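Wikden Community Hall network upgrade
Progress report to the Fliltitz Fund, small grants stream
9 October 2026

Where we're at

Stage one done, stage two mostly done, stage three not started. Spend is tracking to budget apart from the electrician, see below. Sorry this is a few days behind the due date, the hall was booked out for the spring fair and we couldn't get to the paperwork.

Work finished this period

Old cabling pulled out of the office, kitchen and meeting room. It was a mess in the roof space, a lot of it cut off and going nowhere. New runs are in to all three rooms, plus one to the stage for the sound desk, which wasn't in the original scope but the ceiling was open so we did it while we could. No extra labour charged for that one.

Wall cabinet is up in the store room behind the kitchen. Vávra supplied it and the switch. Delivery came in two lots and the shelf brackets were missing from the first. 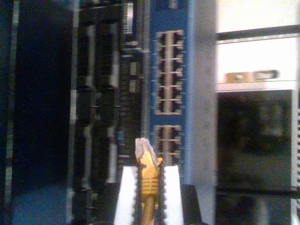 Tellport have moved us onto the business plan and the new connection is live at the wall. Speeds in the office are fine. Meeting room still drops out in the far corner when there's a full house, so the second access point needs to go up there and not in the foyer as per the plan. We'd like your okay for that change. Same cost.

Money

Grant recieved in full. The electrician quoted for the ceiling work before anyone had been up there, and the final invoice came in $600 over. Reason given was access, the manhole had to be widened. We've covered that from hall hire income and aren't asking for more. $2,000 is still unspent and set aside for stage three (public computers and desks). Invoices attached seperately.

Who's using it

Homework club is back in the meeting room after school. Seniors' tax help used the office connection for lodging online, first time they haven't had to tether off a phone. The playgroup want to know if they can stream music in the main hall, answer is yes once the access point is sorted.

Problems

Store room gets hot in the afternoon. Needs a vent in the door before summer. Getting a price.

Parking on the north side was blocked for 2 days during the roof work and we had complaints. Should have put notices up earlier.

Next

Access point, once you confirm the location. Vent in store room door. Label the outlets properly, at the moment it's masking tape. Order the computers. Write up a one page guide for hirers with the wifi details and what to do if it goes down.

Final report will follow once stage three is in and paid for.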